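Hongate Adopts Bench Rules for Two-Arm Robot Work

The Hongate Institute has adopted a common set of operating rules for its tabletop robot stations, replacing the separate instructions that each laboratory had written for itself. The rules were approved in November and apply to every station where two arms share a work surface.

The document, known inside the institute as the Penine Practice, runs to 6 sections. It covers the layout of the bench, the condition of the grippers, the handling of cables, the start and end of a session, the keeping of records, and the duties of the person at the controls.

"Our laboratories were doing careful work, but they were doing it in different ways," said Efe Okafor, who heads the institute's office of research operations. "A record made in one room could not always be compared with a record made in the next. The new rules settle the matters on which everyone needs to agree and leave the rest to the teams."

Under the new rules, a session may not begin until the operator has completed a check with the grippers empty. The fingers of each gripper are to be brought together and opened again, and the operator must confirm that they meet evenly. A pair that does not line up is to be taken out of service until it has been adjusted, and the adjustment must be entered in the station log.

The work surface must be cleared before the check. Objects needed for the task are to be placed only after both arms have been moved to their starting positions. Plain backdrops in a single neutral color are recommended for all stations that record video, and operators are asked to note in the log when a backdrop has been moved or replaced.

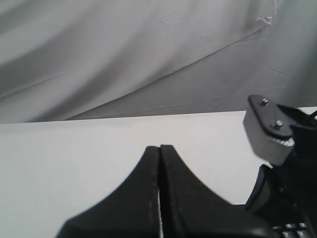 Laboratories have 90 days to bring their stations into line. Stations that do not meet the rules by then may continue to be used for maintenance and training, but recordings made on them will not be accepted into the institute's shared archive.

The section on cables drew the most comment during the review period. An early draft would have required all cables to be enclosed along the full length of the arm. Several teams objected that this would limit movement at the wrist, and the final text allows a short free length near the gripper, provided that it cannot reach the fingers in any position used during the task. Teams are to test this by hand, with power off, whenever a tool is changed.

Fasteners on wrist-mounted parts are also addressed. Bolts are to be inspected at the start of each working week and after any contact between the two arms, however light. The rules state that contact of this kind must be reported the same day, even when no damage is found.

The office received 178 written comments on the draft, of which 132 came from staff who operate the stations directly. A summary of the comments and the responses to them has been placed on the institute's internal site together with the final text.

Two groups took part in a trial of the draft before it was approved. The Zulu laboratory, which studies the handling of small parts, used the rules on all of its stations. The Irau group applied only the sections on session checks and records. Both reported that the opening check added time at first and that operators became quicker at it with practice. At the request of the Irau group, the log form was shortened and now fits on a single page.

The rules do not set limits on speed or force. Those remain subject to the institute's general safety policy and to the instructions supplied with each machine. Where the two differ, the stricter requirement applies.

Okafor said that the office would not carry out surprise inspections. Each laboratory is to name one person responsible for its stations, and that person will sign the completed checklist and send it to the office. Visits will be arranged in advance with laboratories that ask for help or that report repeated contact between arms.

"We want people to report problems early," Okafor said. "A report is not a mark against a team, and the text says so in plain terms."

An information session for operators will be held on Wednesday in the main lecture room. Staff who cannot attend may send questions to the office of research operations in writing. Printed copies of the checklist are available from the same office.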